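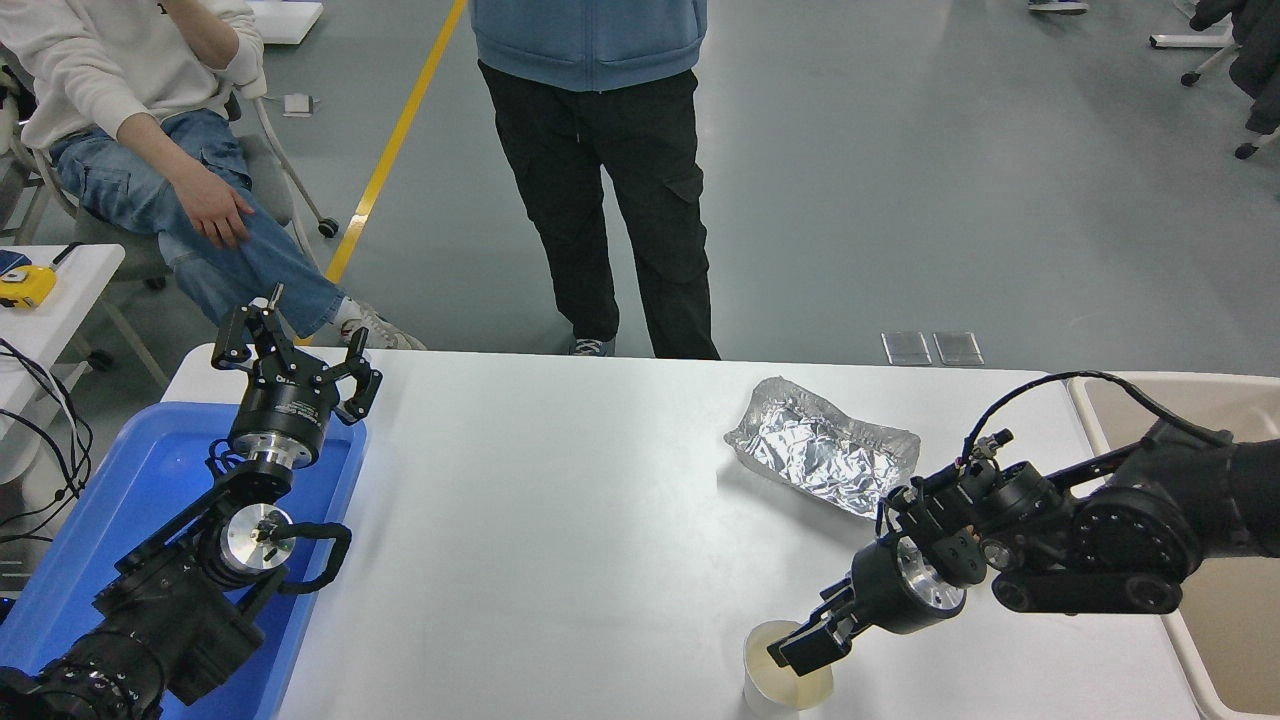
March, morning, kettle on. Back to the warnings, which I have been putting off since the Stillitport batch came in. For anyone picking this notebook up fresh: we have 400 press statements from the parties in the Jesano harbour dispute, all of them put out by the parties themselves, and we are sorting the sentences in which somebody warns somebody else about something. Korkor went through the first pile with coloured pencils and her system is so much nicer than my margin numbers that I am giving mine up. Red for a threat, green for a forecast, and for a warning passed on from a third party she wants blue, a proper strong blue like the plastic tray in the corner, and please could we all stop using the pale one, as it vanishes completely under the desk lamp and I have already missed one passage that way. The other two colours are brown (appeal to history) and purple (can't decide), which makes 5 codes in all, and I would like it to stay at five until the end of the month at least, however tempting it gets.

The trouble this week is with the word "warned" itself. A statement from the Cinddale side will say that the party's president "warned the foreign ministry that any delay in the talks would be regretted", and you read it and nod and reach for the red pencil, and then you read it again and wonder what on earth has been threatened. Regretted by whom? It could be a threat. It could as easily be a sort of sad weather report. Eusebio thinks we should code the verb the author chose and leave it at that: if the press officer wrote "warned", it is a warning, and our job is to count what they wanted us to hear. I have a lot of sympathy with this, partly because it would let me go home on time. But then "cautioned", "reminded" and "drew attention to" all turn up doing precisely the same work, and the Wumbei office in particular is very fond of "reminded", which in their hands is quite often the most menacing word on the page.

So, a rule to try out. Code red if the speaker's own side would be the one to do the thing. Code green if the thing would simply happen, or if others would do it. Ignore the verb on the first reading and write it down on the second. I tried it on the top ten of the Wumbei pile before lunch and it behaved rather well, apart from one about the ferry licences where the party says that "the people will give their answer". Are the people the speaker's own side? The party certainly thinks so! I have put it in purple with a note.

After lunch. Esi read my rule and doesn't like the bit about others, and I have to admit she has a point. A good many of these statements are from small parties with no seat at the talks and no power to do anything much. When such a party says that ignoring the fishing towns will lead to unrest, it is a forecast under my rule, yet everybody in the room at the press conference would have understood that the party's own members would be out in the street. She would like a field for whether the party has called a rally or a strike in the previous month. We do have the dates for most of those, because Yurii copied the public meeting notices out of the Jesano papers when he was doing his own chapter, and he has very kindly said we can use his list as long as somebody checks the spellings of the village names, which he did in a hurry on a train. I said I would. (Me, Ohemaa, writing it here so that I can't wriggle out.)

The other thing that came up is the dateline. Statements that open with a place and a date are easy, we take the place and the date. But a fair number of the Stillitport ones say the leader was "addressing a press conference" and then give no place at all, and some were clearly sent round by email the night before. Korkor found a lovely pair: the same text, word for word, once as a speech given at the harbour gates and once as an interview. They can't both be right and possibly neither is. My suggestion is that we keep the two as separate entries, join them with a link number, and count the sentences only once. Eusebio would rather drop the later one. I would be sad to lose it, as the reuse is interesting in itself, and I have a feeling we shall want to come back to it when we write up how the parties talk to papers on either side of the water. Leaving it open. If you feel strongly, put your initials in the margin and say which.

Agreement check. Korkor and I each coded the same 20 sentences without talking, she in the library and me at home with the cat on the second page. We came apart mostly on the brown ones. When a statement says "the world has seen where such miscounting leads", I hear an appeal to history and Korkor hears a threat with a history lesson stuck on the front, and I don't think either of us is going to be argued out of it by staring. So we are going to allow a first and a second code where the sentence plainly does two jobs, first code being whichever part has the main verb. No third codes. Eusebio asked what happens if the main verb is in the history lesson and the sting is in the tail, and the answer is that the history lesson wins and we grumble about it in the notes column.

I also want to record, so that it doesn't get lost, that translation is doing some of this to us. The Cinddale statements come out in two languages and the English ones are stiffer. Esi compared a few side by side, and where the original has something close to "mind how you go", the English has "strongly warns against the grave consequences". It would be quite unfair to call that party the loudest of the lot on the strength of its translator. For now we code from the original wherever we have it and write T in the last column wherever we don't. Esi is going to do a short page of the phrases that swell in translation, with the plain sense beside each, and I will paste it inside the front cover when it's ready. Please don't take it out to photocopy, or do, but bring it back.

Small things:

The Wumbei pile is sorted by who signed and the Cinddale pile by month. I know. I will re-sort Wumbei by month, so please don't start on it from the bottom.

Titles: keep them as printed, however long. One leader is given four different titles in one statement and I think the order they come in may matter.

"Sources close to the party" is not a third party. It's the party. Red or green, no blue.

Quotations inside quotations: code the innermost speaker, and write the outer one down.

Half past four. Yurii came by with his list of meetings and stayed for a good long talk about the harbour by-elections, which I enjoyed very much and which has eaten the hour I'd set aside for the ferry licence statements. He thinks the parties changed how they wrote once the talks moved to Stillitport, with fewer named people being warned and more "any party" and "those concerned". I hadn't noticed it but I can believe it. It would be easy enough to check if we note who is being warned, by name or by office or not at all, and I could kick myself for not having had that column from the beginning. I have ruled it in from this page on. For the earlier pages it will have to be squeezed in to the left of the date, in small writing.

Tomorrow: ferry licences first, then the village spellings. Korkor has the red pencil.

O.B.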